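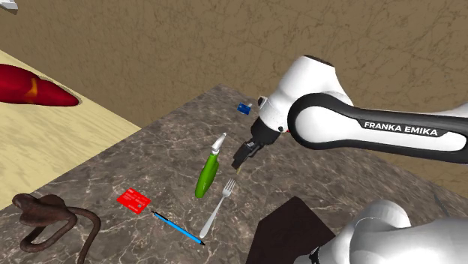

Figure 3. Simulated tabletop view, gripper open above the marble surface near the spray bottle.

Section 3. Preparing the visitor demonstration

This section covers the tabletop demonstration as run at the Bratmont open day in October. It assumes that Trisevel is installed on the demo workstation and that the operator has completed Section 2 (User accounts and display setup).

3.1 Loading the scene

1. Start Trisevel and log in with the demo account. Do not use an engineering account on a machine that visitors can reach.
2. Select File > Open Scene and choose the marble tabletop layout.
3. Wait for the status bar to show Ready. Loading can take up to 12 seconds on the first run.
4. Enter 2133 in the Layout Seed field and press Apply. The printed visitor handout uses this layout.
5. Compare the main view with Figure 3. The spray bottle, fork, red card and blue pen must all be visible. If they are not, press Reset Layout and repeat step 4.

NOTE: The seed is displayed as 2,133 after it is applied. Type it without the comma.

3.2 Setting the arm for visitor control

1. Open the Arm panel and set the speed limit to Low.
2. Set the gripper to Open.
3. Press Home, then Approach. The gripper stops above the table.
4. Turn on Hold at Table Height. This keeps visitors from driving the fingers through the surface model.
5. Connect the hand controller and confirm that the indicator on the Arm panel is green.

CAUTION: Before connecting the hand controller, check that Output is set to Simulation Only. Commands sent with Output set to Live go to any physical arm on the same network.

3.3 Running a visitor turn

1. Read out the name of one target object. For first-time visitors, use the spray bottle. The fork and the pen lie flat and are harder to grasp -- keep them for visitors who ask for a second try.
2. Press Start Turn. The timer runs for 3 minutes.
3. Let the visitor move the arm. Do not take the controller back during a turn unless the software reports a joint limit.
4. Press End Turn, then Reset Layout.

NOTE: The rope is a soft-body model and slows the display when it is touched. If the view stutters, press Pause, wait for the frame rate to recover, and press Resume.

3.4 Closing down

1. Save the session log to the Dela Peña folder.
2. Disconnect the hand controller and log out.
3. Report faults to Jasmina Zupan (software) or Béla Borbély (workstation and network). Include the seed and the turn number.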